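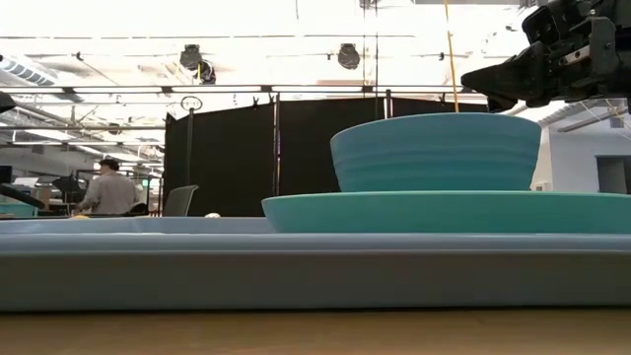 7/19/24
Rizwan Magsi

Key rotation on the Lumen signing service finally works end to end, and I'm so pleased with it! The old key went to verify-only, the new one took over, and the client on the Farooqui box never dropped a request. I ran it 16 times in a row with the load script going, 200 signatures per run, and every signature checked out against the right public key.

What was wrong: the service was caching the key handle when a session opened and hanging on to it forever. So after a rotation, any session that was already open kept asking for the old handle and got an error back. I'd been blaming the vendor library for most of the week (sorry, library). Now we look up the handle by label each time and keep it for 2000 ms at most. There's a small cost on the first call after the cache expires, but the load script didn't care.

Also changed:
- key labels now carry a version suffix, so lumen-sign-14 is the live one
- verify-only keys stay in the store until somebody removes them by hand
- the rotate command asks for two operator cards, and it prints the new public key fingerprint before it commits

That last one is lovely to use. You get to compare the fingerprint with the one on the offline laptop and back out if they don't match. I backed out once on purpose and the old key carried on signing as if I'd never touched it.

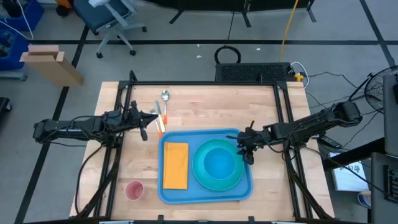
Clémence Perrin read the draft of this and wants to know what happens if the power goes between the commit and the label change, when there could be two keys both claiming to be live. Great catch, and I don't have a full answer. My guess is that the service picks the higher suffix on restart, but I haven't pulled the plug to see. Going on the list for Monday, along with the backup restore test, which I keep putting off because the Posska reader needs its driver rebuilt first.

Still to do before the September audit: write the log lines to the Rimido server as well as the local disk, and get the operator card PINs out of the test config!!

3 comments
1 share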